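Vodovbridge College of Further Education
Retail Operations and Packaging, Level 3
Unit 6: Handling and Presentation of Packaged Goods
Handout 4: Cartons and Bags

Unit tutor: Perihan Karaca
Practical sessions: Volkan Duman

Purpose of this handout

This handout supports the second practical session of the unit and should be read before attending. It covers two forms of packaging that students will meet in almost every shop and stockroom: the rigid carton and the flexible bag. Handout 3 dealt with jars, tins and bottles and will not be repeated. Students who missed that session should speak to Perihan Karaca before attempting Task B.

1. Terms used in this unit

Primary pack: the packaging in direct contact with the goods.
Secondary pack: an outer layer placed round one or more primary packs.
Sleeve: a band or cover that fits over part of a box and usually carries the printed design.
Seam: the line along which two layers of material are joined.
Crimp: a seam pressed into ridges.
Facing: the side of the pack intended to be seen by the customer.

These terms are to be used in all written work. In last year's submissions "lid" and "sleeve" were often confused, and marks were lost as a result. A lid closes a box. A sleeve covers it, and the box beneath may have its own closure.

2. The rigid carton

A carton keeps its shape under ordinary handling. It may be stacked, it stands squarely on a shelf, and its facing is easily identified. Its weaknesses are found at the corners and edges, where a small knock will show long before the contents are harmed. Glossy printed surfaces also show scratches and finger marks, and under strong lighting a reflection can make the print hard to read.

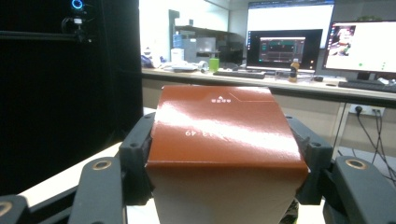

Figure 1. Box with a glossy reddish-brown sleeve over a pale lower section.

When a sleeved box is lifted, pressure should be applied evenly to two opposite sides. Pressure on the sleeve alone is to be avoided until the student has checked whether it is fixed or free. A free sleeve may slide, and the box can drop out of it. The check takes a moment: support the base with one hand and move the sleeve gently with the other.

The way up of the print should be noted before the box is placed. Print that appears upside down to the person holding the box may well be the right way up for a person standing opposite, and students should settle which position they are working from before they record it. The Grillville exercise in the workbook (Section 2) gives further practice in this.

3. The flexible bag

A bag has no fixed shape. Its outline depends upon the contents, the air sealed inside and the manner in which it is held. Snack bags are commonly filled with gas before sealing, and this cushion protects the contents from crushing. It follows that a bag should never be pressed flat to make it fit a shelf or a delivery crate.

The crimped seam at the top is the usual point at which a bag is picked up.

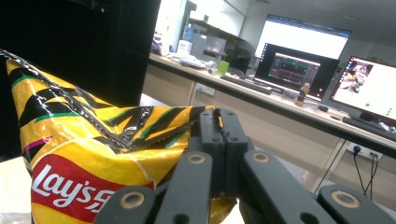 Holding by the seam keeps pressure away from the contents, though the bag will hang and its facing will crease. For short movements this is acceptable. For longer carrying, and whenever the bag is large, a second hand should support the underside. The seam must not be twisted or pulled apart, and any bag with a damaged seam is to be set aside and entered on the damages sheet.

Creasing affects presentation as well as protection. Printed lettering becomes distorted across a fold, and a metallic surface throws back light from every crease. Students should smooth the facing lightly with the flat of the hand after placing the bag — never with the fingertips.

4. Tasks for the practical session

Task A. Select one carton and one bag. Sketch each, and label the facing, any seam and any sleeve, using the terms in Section 1.

Task B. Place both packs on the display shelf with their facings forward. Record any change in the appearance of the bag after handling.

Task C. Write a comparison of the two forms of packaging, of no more than 500 words. Reference should be made to stacking, protection and presentation.

5. Submission

Written work is to be handed to Volkan Duman at the close of the session, or left in the unit tray in Room 31. Work must carry the student's full name and group.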